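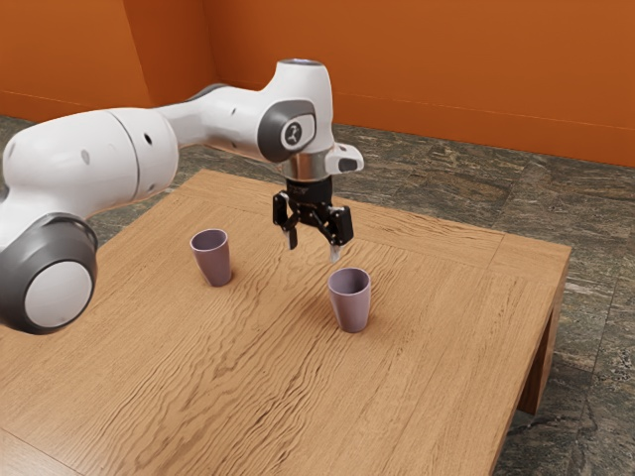

Evening about missing persons

2025-11-09

On Friday I went to a public talk in Rukholm about people who are missing after wars. The speaker, Vangelis Andreadis, is a lawyer and works with 40 families. He explained why a court needs the name of the missing person, but also the name of the unit that held the road.

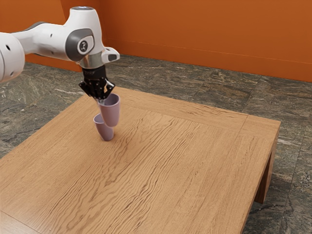

He also said that many files stay closed for years – the families receive one letter and then silence. I asked him if a foreign court can help. Sometimes yes, he answered, but slowly. The next talk is on commanders.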